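Cloths, Bottles and Plain White Walls: A Conversation with the Housekeeping Lead at Kiltard

Published 12 August 2019

The Kiltard building was put up in 1877 as a wool store, and its present occupants have spent a good deal of effort making it easy to clean. The upper floor is now given over to workrooms and laboratories. The housekeeping lead, who has held the post through two refurbishments, agreed to speak with the Ernine Facilities Bulletin about how the rooms are kept in order from day to day.

The first subject was cloths. Until April of last year, the building used disposable paper for nearly all surface work. The change to microfiber was made after a trial in two of the smaller rooms, and the housekeeping lead described the results as mixed at first.

"People treated them like paper," the lead said. "They wiped one bench and put the cloth in the trash. We lost 49 in the first month. I had a budget for replacing them over a year, and I had to go back and ask for more."

The solution was a color system. Purple cloths are for walls, bench tops and other dry surfaces in the workrooms. Blue cloths are for glass, and yellow ones stay in the washrooms. The colors are listed on a card inside each supply closet, and new staff are shown the card on their first morning.

Asked whether the system is followed, the lead gave a measured reply. "By the cleaning staff, yes. By everyone else, most of the time. A purple cloth will travel. I have found them in desk drawers and coat pockets. What I ask is that they come back to the bin at the end of the day, in whatever state."

The workrooms themselves are finished in plain white, from the walls to the slatted ceilings. The housekeeping staff were consulted on the wall finish but had less say overhead.

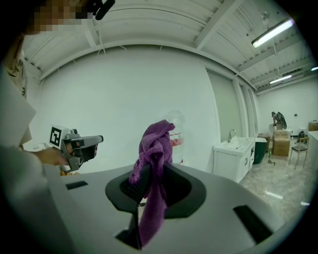

A purple microfiber cloth in one of the upper-floor workrooms, with a clear bottle near the wall.

"A white wall is honest work," the lead said. "Every mark shows, so you deal with it the same day. The ceiling is another matter. Slats collect dust along the top edge, and you cannot reach it from the floor. We use a long-handled duster twice a year and cover everything below before we start."

Cables are a related difficulty. The lead would prefer that they be gathered and fixed in place, and has made this request in writing. For the present, cleaning staff are instructed to leave any hanging cable alone and to report one that has dropped lower than head height.

The conversation turned to washing. Used cloths are collected each evening and sent to Azevedo, a laundry service that also handles the building's lab coats. The two are bagged separately. The lead was firm on this point and on the matter of fabric softener, which the laundry has been asked to leave out.

"Softener coats the fibers, and then the cloth pushes the dust around and does not pick it up. You can feel the difference in your hand. We had one delivery that came back very soft and smelling of flowers, and I returned the whole bag."

Each cloth is marked with a small stitch when it has been through 60 washes. After that point it is moved to floor-level work such as baseboards and table legs, and it is retired when the edges begin to fray. Funov, the supplier, delivers new stock four times a year.

Bottles received a shorter discussion. Drinks and cleaning liquids are to be kept on separate shelves, and any bottle without a label is to be emptied and discarded. Staff who decant a product are expected to label the new container before leaving the closet. "I do not want anyone guessing," the lead said.

The housekeeping team looks after 323 square meters on the upper floor, in addition to the stairwells and the loading area. Rooms are cleaned in a fixed order, starting with the one farthest from the elevator. Occupants are asked to clear their own benches, and the team does not move work in progress.

The lead was asked what advice would be useful to other buildings considering a similar change. The answer concerned folding. A cloth folded in quarters gives eight clean faces, and the staff are trained to turn to a new face after each section of wall. A cloth bunched up in the fist wears unevenly and is soon soiled all over.

"I show everyone how to fold it," the lead said. "Then I come back in an hour, and it is in a ball. We keep at it."

A revised closet card, with larger print and a note on folding, is being prepared for the upper floor. Other Ernine sites may request copies through the facilities desk.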